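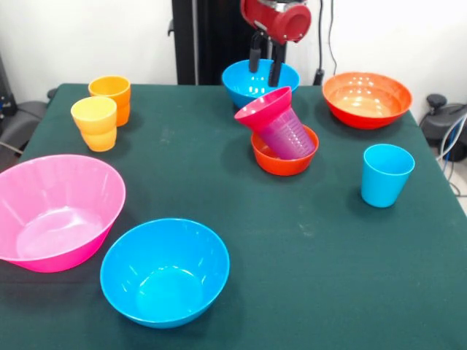 Vajilla de plástico sobre el paño verde, antes de clasificar. Cinco cuencos y cuatro vasos.

1/ Hilo sobre cómo ordeno vajilla de plástico de colores. Me lo pidió Teófilo Giraldo después de abrir mi armario y cerrarlo otra vez. Aviso de que es largo y de que trata de diámetros.

2/ Inventario de la foto: dos cuencos azul claro, dos rojo anaranjado (uno pequeño y otro más grande, de borde abierto) y uno rosa. Vasos: uno magenta, uno azul claro, uno naranja y uno amarillo.

3/ El error habitual es clasificar por color. Queda bien en la balda y no sirve para guardar. El rosa grande y el azul grande del primer plano no comparten color y son vecinos naturales: los dos son piezas anchas. Los dos rojos sí lo comparten y van a niveles distintos de la pila.

4/ Criterio que uso, por orden: forma (cuenco o vaso), diámetro de boca, ángulo de la pared. El color entra al final y solo para desempatar.

5/ El ángulo de la pared importa más de lo que parece. Un cuenco de borde muy abierto admite casi cualquier cosa dentro, pero colocado encima de otro más cerrado sobresale y la pila cojea. Los abiertos, abajo.

6/ El vaso magenta está tumbado de lado, con la base metida en el cuenco rojo pequeño. Mala combinación para guardar. Ocupa el largo del vaso más el ancho del cuenco y no deja apilar nada encima.

7/ Vasos. El amarillo y el naranja tienen la parte baja abombada. El azul es alto y algo cónico. Mi regla es no mezclar perfiles en una misma columna: los cónicos encajan entre sí hasta cierta profundidad, y con los abombados hay que probar cada pareja antes de decidir. Si no baja al menos medio vaso, no compensa.

8/ Nunca forzar. Dos vasos de plástico metidos a presión hacen vacío y luego toca agua templada por fuera y paciencia. Con el lavavajillas recién terminado es peor: las piezas salen calientes, encajan de más y al enfriar se agarran.

9/ El paño. Verde oscuro, sin más. Se ve cada borde sin tener que levantar la pieza, y los cuencos no patinan al arrastrarlos. Antes clasificaba sobre la encimera y se me iban al fregadero.

10/ Medidas de mi balda útil: 329 mm de fondo. Caben dos pilas de cuencos, una detrás de otra, si la de delante es la de los pequeños. Dejo 100 mm libres por encima de la última pieza para poder sacarla en vertical. Con menos hueco se acaba tirando de la pila hacia fuera.

11/ Pregunta de Elif Naz Çınar por privado: ¿separadores? Probé los de Lekell, de fieltro. Para loza, bien. Para plástico sobran, añaden altura en cada nivel y retienen humedad si se guarda con prisa. Los pasé al armario de las sartenes.

12/ La caja de Liva, en cambio, la mantengo. Seis compartimentos, uno por vaso, boca abajo. Pega: el fondo es liso y sin ventilación. Le puse una rejilla recortada y desde abril no he vuelto a encontrar agua en el borde.

13/ Brillos. El plástico satinado engaña: con luz de techo, los reflejos del interior parecen gotas y las gotas parecen reflejos. No me fío de la vista. Pasada de dedo por el fondo y por el canto, que es donde se queda el agua.

14/ Secado: boca abajo e inclinado, nunca plano contra el paño. Un cuenco plano sella el borde y la condensación se queda dentro. Lo apoyo en el canto de la bandeja y lo dejo hasta la noche.

15/ Orden final para esta tanda. Columna A, de abajo arriba: los cuencos anchos, empezando por el de boca más abierta. Columna B: los pequeños. Vasos aparte, boca abajo, en la caja. El azul alto va en la esquina, donde no estorba al meter la mano.

16/ Lo tengo pasado a una hoja con medidas por pieza, en el foro de Briltamora, sección armarios. El hilo de allí lleva más de 2.000 visitas, la mayoría de gente que discute el punto 3.

17/ Respondo a lo que ya ha llegado: no, no etiqueto las baldas. Sí, vale para fiambreras, midiendo la tapa y no el cuerpo. Lo de los moldes de Maillard lo miro el viernes, que tengo que sacarlos todos y medir las asas.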